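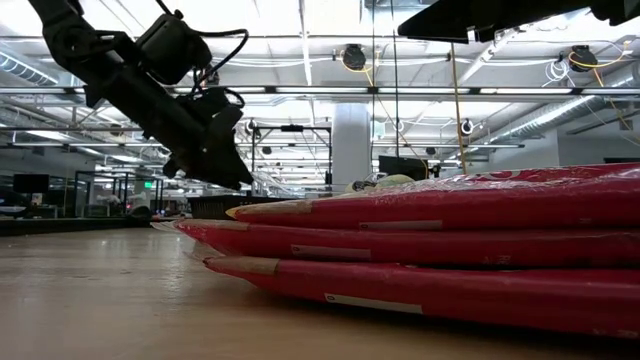
목재 상판 위에 겹쳐 놓인 붉은색 포장 꾸러미 세 개.

국제 > 가족·아동 > 입양행정

그레툰몬트, 국제입양 기록 공공 이관 착수… 브라르코라노는 신규 신청 접수 잠정 중단

2023.12.11. | 읽는 시간 8분

그레툰몬트 아동가정청은 민간 입양기관 샤키아(Shakya)가 보관해 온 국제입양 기록을 공공기관으로 이관하는 절차에 착수하였다고 월요일 밝혔다. 이관 대상은 출신국 브라르코라노에서 입양된 아동의 개별 기록철 587건이며, 상담 일지와 번역 문서, 입양 후 보고서 사본이 함께 포함된다. 기록은 브라스타테티 시에 있는 아동가정청 기록보존소로 옮겨져 정리된다.

브라르코라노 가족부는 같은 날 별도의 공지를 내고 그레툰몬트 거주자가 제출하는 신규 입양 신청의 접수를 잠정 중단한다고 발표하였다. 중단 조치는 기한이 지난 입양 후 보고서가 모두 제출되고 양측의 확인 절차가 끝날 때까지 유지된다. 이미 아동과 예비 양부모의 결연이 승인된 사례는 중단 대상에서 제외되며, 해당 사례의 심리 일정은 현지 가정법원이 정한 대로 진행된다.

입양 후 보고서는 아동이 입양 가정에 들어간 뒤 일정한 간격으로 작성되는 문서이다. 아동의 건강 상태와 학교생활, 언어 적응, 가족 관계를 기재하며 입양기관의 담당자가 가정을 방문한 결과를 덧붙이도록 되어 있다. 그레툰몬트와 브라르코라노가 체결한 입양협력약정은 입양이 확정된 뒤 첫 이 년 동안은 반년마다, 이후 아동이 성년에 이를 때까지는 해마다 보고서를 제출하도록 정하고 있다.

브라르코라노 가족부는 지난 11월 그레툰몬트에 보낸 서한에서 보고서 상당수가 기한 내에 도착하지 않았고, 도착한 보고서 가운데 일부는 이전 보고서의 문장을 그대로 옮겨 적은 것으로 보인다고 지적하였다. 서한에는 방문 일자가 비어 있거나 담당자의 서명이 누락된 사례도 언급되었다. 가족부는 특정 아동의 안전에 문제가 발생하였다는 주장을 서한에 담지는 않았으나, 보고서가 없는 상태에서는 아동의 상황을 판단할 근거가 없다는 입장을 밝혔다.

아동가정청은 서한을 받은 뒤 샤키아에 대한 현장 점검을 실시하였다. 점검 결과 제출 기한이 지난 보고서는 약 400건으로 파악되었다. 한 아동에 대하여 여러 건이 밀린 경우가 많아 보고서 건수와 아동 수는 일치하지 않는다. 아동가정청은 기록철별 대조가 끝나면 정확한 수를 다시 공표하기로 하였다.

점검 보고서에 따르면 지연의 주된 원인은 방문 담당 인력의 공백과 번역 업무의 적체였다. 샤키아는 담당자가 퇴직한 뒤 후임을 정하지 않은 채 해당 가정을 다른 지역의 담당자에게 배정하였으며, 일부 가정은 거주지를 옮긴 뒤 새 주소가 기록에 반영되지 않았다. 작성이 끝난 보고서가 번역을 기다리며 발송되지 않은 사례도 확인되었다.

샤키아는 점검 결과를 수용한다는 의견서를 제출하였다. 이 기관은 의견서에서 국제입양 중개 업무를 종료하고 허가를 반납할 뜻을 밝혔으며, 기록의 이관이 끝날 때까지 기존 인력을 유지하겠다고 약속하였다. 국내 위탁가정 지원 업무는 별도의 허가에 따른 것으로 이번 조치의 영향을 받지 않는다.

아동가정청은 허가 반납을 조건부로 수리하였다. 조건은 기록철의 전수 인계, 미제출 보고서의 작성 협조, 입양 가정에 대한 서면 안내의 세 항목이다. 조건이 이행되지 않을 경우 아동가정청은 그레툰몬트 아동복지법에 따라 이행을 명하고 과태료를 부과할 수 있다.

■ 입양 가정에 대한 안내

기록 이관의 대상이 되는 가정에는 개별 통지서가 우편으로 발송된다. 통지서를 받은 가정은 수령일부터 20일 이내에 현재 주소와 연락 가능한 전화번호, 선호하는 방문 시간대를 회신하여야 한다. 회신은 동봉된 서식이나 아동가정청의 민원 창구를 통하여 할 수 있으며, 대리인이 회신하는 경우에는 위임장을 첨부하여야 한다.

미제출 보고서가 있는 가정에는 아동가정청 소속 사회복지사가 방문한다. 방문은 사전에 합의한 일시에 이루어지고, 아동이 일정한 연령에 이른 경우 양부모가 동석하지 않은 자리에서 아동의 의견을 듣는 시간이 포함된다. 아동이 면담을 원하지 않을 때에는 그 의사를 보고서에 기재하고 다른 날로 면담을 다시 제안한다.

아동가정청은 이번 방문이 보고 의무를 이행하기 위한 절차이며 개별 가정에 대한 학대 또는 방임 조사와는 구분된다고 설명하였다. 다만 방문 중 아동의 안전을 우려할 만한 사정이 확인되면 담당 사회복지사는 법령에 따라 관할 보호기관에 통보할 의무를 진다. 이 원칙은 국내입양 가정과 위탁가정에 대한 방문에도 동일하게 적용되고 있다.

샤키아에 납부한 사후 관리 비용의 반환 여부도 문의가 이어지는 사안이다. 아동가정청은 이미 비용을 납부하였으나 방문이나 보고서 작성이 이루어지지 않은 가정은 반환을 청구할 수 있다고 안내하였다. 청구서는 샤키아에 직접 제출하며, 기관이 반환을 거부하거나 기한 내에 답변하지 않으면 아동가정청에 조정을 신청할 수 있다. 아동가정청이 새로 실시하는 방문과 보고서 번역에 대해서는 비용을 받지 않는다.

■ 기록의 인계와 보관
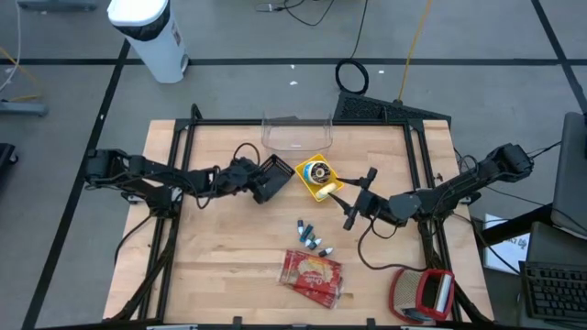
기록 인계는 봉인된 상자 단위로 이루어지며, 샤키아와 기록보존소의 담당자가 각각 목록에 서명한 뒤 상자를 개봉한다. 개봉 이후의 취급에 관하여 아동가정청은 별도의 내부 지침을 마련하였다. 지침은 정리 작업 중의 서류를 뚜껑이 있는 불투명한 용기에 넣도록 하고, 사진 속 검은색 플라스틱 바구니처럼 옆면에 격자 모양의 구멍이 난 용기는 개인정보가 적힌 서류의 임시 보관에 사용하지 못하도록 하였다. 작업자가 자리를 비울 때에는 용기를 잠금장치가 있는 보관장에 넣어야 한다.

인계된 기록철은 표지, 입양 전 문서, 법원 문서, 입양 후 문서의 순서로 정리된다. 원본과 사본은 구분하여 표시하고, 브라르코라노에서 발급된 원본 문서는 훼손 여부를 확인한 뒤 별도의 보존 봉투에 넣는다. 번역문이 없는 문서는 목록에 따로 기재하여 이후의 번역 대상으로 분류한다.

아동가정청은 모든 기록철을 전자화할 계획이다. 전자화한 사본은 열람 업무에 사용하며, 원본은 보존을 목적으로 하는 서고에 둔다. 열람 권한은 업무상 필요한 직원에게 한정하고 열람 일시와 사유를 전산으로 남기도록 하였다. 기록의 보존 기간은 그레툰몬트의 현행 규정에 따라 영구로 정해졌다.

브라르코라노 가족부는 이관 과정에 담당관을 파견하여 목록 대조에 참여하게 된다. 양측은 어느 한쪽에만 남아 있는 문서가 확인될 경우 인증 사본을 교환하기로 합의하였다. 특히 친생부모의 동의서와 아동의 출생 관련 문서는 우선 대조 대상으로 지정되었다.

■ 입양인의 열람 청구

성년에 이른 입양인은 이관이 진행되는 동안에도 자신의 기록에 대한 열람을 청구할 수 있다. 청구는 아동가정청 본청과 브라스타테티 기록보존소에서 접수한다. 해당 기록철의 정리가 끝나지 않은 경우에는 청구 사실을 기록철에 표시하고, 정리 순서를 앞당겨 처리한다.

열람의 범위는 현행 규정을 따른다. 입양 당시의 건강 기록과 보호시설 생활 기록, 법원 결정문은 입양인 본인에게 전부 공개된다. 친생부모의 인적 사항은 당사자의 동의가 확인된 경우에 공개되며, 동의 여부의 확인은 브라르코라노 가족부가 맡는다. 당사자가 사망하였거나 소재를 확인할 수 없는 경우의 처리 기준은 양측의 협의 안건에 포함되어 있다.

미성년 입양인의 경우에는 양부모 또는 법정대리인이 청구할 수 있다. 아동가정청은 기록에 아동이 감당하기 어려운 내용이 포함될 수 있다는 점을 고려하여 열람 전후의 상담을 제공한다. 상담은 선택 사항이며 상담을 받지 않는다는 이유로 열람이 제한되지는 않는다.

입양인 단체들은 기록의 공공 이관을 환영하면서도 처리 일정이 명확히 제시되어야 한다는 의견을 냈다. 이들은 공동 입장문에서 기관이 문을 닫거나 사무실을 옮길 때마다 기록의 소재를 다시 확인하여야 했던 경험을 언급하고, 다른 민간기관이 보유한 국제입양 기록도 순차적으로 이관할 것을 요청하였다. 또한 기록에 오류가 있을 경우 입양인이 정정 의견을 첨부할 수 있는 절차를 마련하여 달라고 제안하였다.

양부모 단체도 의견서를 제출하였다. 단체는 보고서를 성실히 작성하여 기관에 전달한 가정까지 미제출 가정으로 분류되는 일이 없어야 한다고 강조하였다. 아동가정청은 가정이 보관한 사본이나 발송 확인서를 제출하면 이를 대조에 반영하고, 이미 작성된 보고서로 의무가 충족되는 경우에는 같은 기간에 대한 방문을 생략하겠다고 답하였다.

■ 예산과 향후 일정

그레툰몬트 의회는 이관과 보고서 작성에 필요한 예산을 예비비에서 지출하는 방안을 승인하였다. 예산은 사회복지사의 한시 채용, 번역 용역, 기록의 전자화에 사용된다. 번역 용역은 법률 문서와 아동복지 문서를 다룬 경력이 있는 번역사를 대상으로 공개 모집하며, 계약자는 비밀유지 서약서를 제출하여야 한다.

심의 과정에서는 민간기관에 대한 감독이 충분하였는지를 두고 질의가 있었다. 아동가정청은 종전의 정기 점검이 재정 상태와 인력 요건의 확인에 치우쳐 보고서의 실제 발송 여부를 살피지 못하였다고 인정하였다. 앞으로는 점검 항목에 출신국의 수령 확인서를 추가하고, 제출이 한 차례라도 지연되면 해당 기관이 사유서를 내도록 할 방침이다.

양측 실무진은 브라스타테티에서 회의를 열어 보고서의 공통 서식을 논의한다. 현재는 기관마다 서식이 달라 같은 항목의 기재 수준에 차이가 있다. 공통 서식 초안에는 방문 일시와 장소, 면담 참여자, 아동의 의견을 적는 난이 별도로 마련되어 있으며, 전년도 보고서의 문장을 그대로 사용하는 것을 금지하는 작성 요령이 첨부되었다.

접수 중단의 해제 시기는 정해지지 않았다. 브라르코라노 가족부는 미제출 보고서의 처리 상황을 매달 확인하고, 처리가 완료되면 접수 재개 여부를 공지할 예정이다. 중단 기간에 예비 양부모의 적격 증명이 만료되는 경우 그레툰몬트는 재심사를 간소화하여 유효기간을 연장하기로 하였다. 소득과 주거 상황에 변동이 있는 신청인은 변동 사실을 신고하여야 한다.

관련 문의는 아동가정청 입양기록과에서 접수한다. 브라르코라노어 상담이 필요한 경우에는 사전에 통역을 신청할 수 있다.

이 웹사이트는 서비스 제공과 이용 통계 작성을 위하여 쿠키를 사용합니다. 계속 이용하시면 쿠키 사용에 동의하신 것으로 간주됩니다. [동의] [설정 변경]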